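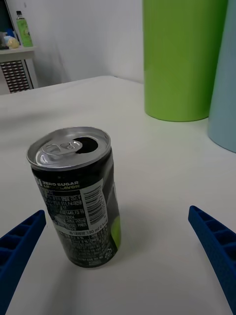

Setting up a two-arm can sorting station for a returns room

By Efthymia Antoniadis
28 April 2021

Print this page | E-mail this page

These steps cover a table-top station that picks up small empty drink cans one at a time and drops each into a color-coded container. They follow the setup used at the Viltier returns room in Veria, where people had sorted 1,130 cans per shift by hand. Read all of it before changing a station that is already running.

1. Clear and mark the table

Use a plain white top against a plain white wall. Dark cans and colored containers separate well from that background. Mark the back corners with blue tape so the table can be returned to its position after cleaning. Wipe off smudges at each shift change.

2. Place the containers

Stand them in a row at the back, open side up: green, light blue, pink. Keep the order fixed. In Flusix, the job software, each color is tied to a can type, and swapping two of them produces wrong sorts without an alarm. 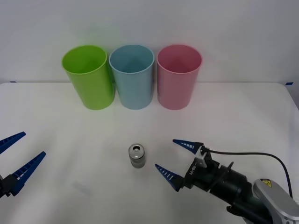 Leave the middle of the table free. Both arms need room to open their fingers fully before they close on anything. One can goes out at a time, upright, with the lid facing up. A can lying on its side is skipped and has to be reset by hand.

3. Teach the pick

Start with the arm nearer the can. Bring the open fingers down on either side of it, close slowly, and stop at first contact. Short cans need a lower grip than standard ones, so save a separate pick height for each. Repeat the pick 40 times before moving on. If more than 2 fail, lower the closing speed and start the count again.

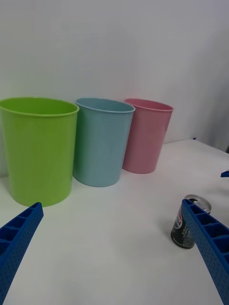

The drop point is taught next. Set it above the center of the opening, never at the rim. Light containers shift a little when a can lands, so recheck the drop points every 1,000 cans - more often if the containers are emptied mid-shift.

4. Reassign the people

Do this before the first live shift. At Viltier the hand sorters moved to three duties: feeding cans, emptying containers and clearing faults. Feeding is the least popular and should rotate every hour. Write the fault procedure with the people who will use it, and give every operator the right to stop the station. Lobo, the older conveyor line, could be stopped only by the shift lead, and small jams there became long ones.

Review the rotation in September, when return volumes drop. 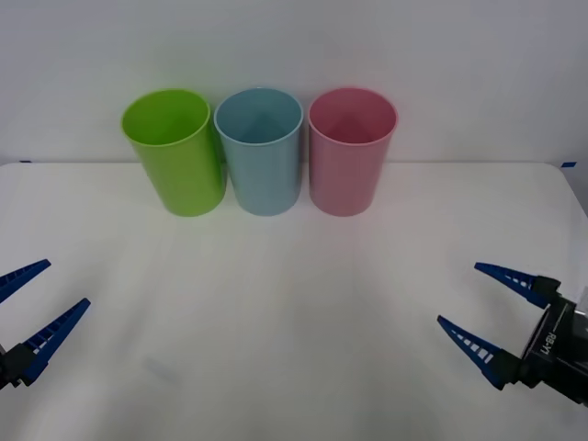 Tín Vương wrote in to say that step 4 leaves out pay. The sorters had been on a piece rate, and once the arms did the picking there was no count to pay them by. It took a month to agree on an hourly figure, and two people had asked for transfers by then. His advice is to settle the rate before the table is even ordered, and to put it in writing.

Contact the editor | Copyright 2021 | Back to top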